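Cup replay, 6th January

Vodari held us to a goalless draw at their place, so the replay was at ours, and 4,000 turned up in the rain. We had 2 shots on target in the first half and scored from the second, a header at the back post. Vodari equalised late and won it in extra time.

The journey home took longer than the match.

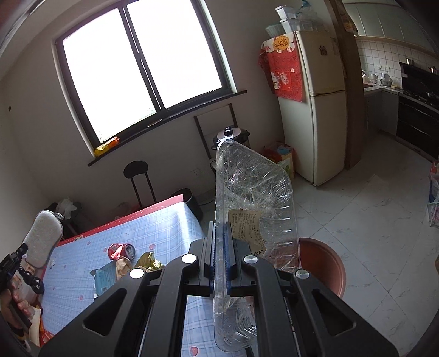
A reader's comment under my last post said we should have sold the left back in July, and after that second goal I can't argue. League again next, away at Wornudo.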